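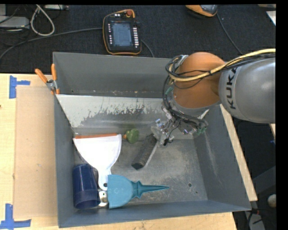
By Hortensia Vergara | Lab Notes, December

The bin-picking group at Coltordale has finished its first long run with the new grasp ranking method, and the numbers are good enough to share.

The method is simple to state. The old planner scored each grasp by how well the fingers would hold. The new one also scores what the grasp would do to everything around it. A pick that would push a neighbor into the bin wall drops down the list, even when the hold itself looks strong.

Edmund Gajewski and Natalina Pagano ran 1640 picks on the KUKA arm, using mixed household items such as cups, scoops and dustpans, along with small metal pieces. The new ranking failed on 153 of them. The old planner failed on 245 over the same number of picks, with the same items and the same gripper.

Most of the gain came from the corners, where long items tend to end up. Flat things lying against the floor of the bin are still a problem - the planner finds a grasp, but the fingers often close on nothing. Planning now takes some 8 seconds per pick, and Edmund wants that lower before anyone tries it on a moving line.

The write-up is with Gianni Bianchini for comments. Natalina will post the item list and the failure logs on the group page once he is done.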